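December 5, 2025. Hybrid records, Terno herd.

The mule register was checked against the September stud book. Entry 371 lists a jack donkey sire and a pony dam. Entry 311 gives the reverse cross and should be filed as a hinny.
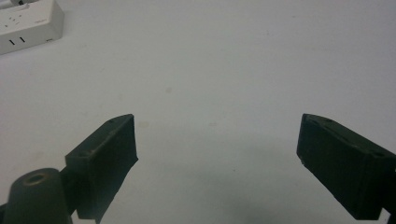

Pale tabletop, power strip at upper left.

Mane hair from 11 animals remains to be sent to Nisteck for parentage testing - the forms are signed. Results are expected within 30 days.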